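Day 7 with the Stakmont starter kit and I'm hooked. Setup on Friday took 13 minutes — I timed it because I didn't believe the box!

The push tool is my favorite part. You give it a color, it tries to nudge the matching blocks together. Such a simple idea and I could watch it all night.

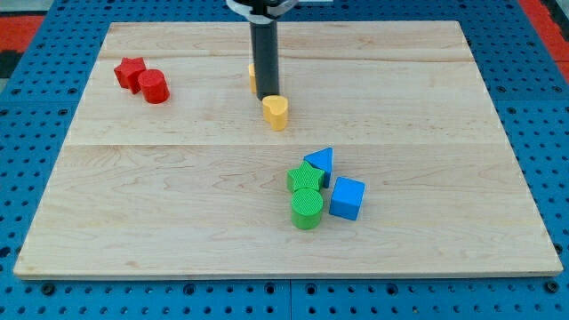 Yellow heart at the tip of the arm, blues and greens up front.

One gripe: the manual skips calibration on page 60 and picks it up again on page 148. Bookmark both — you'll want them.

Recent posts
Buzatu camera mount, first look
Zovano or Bemenari for small desks?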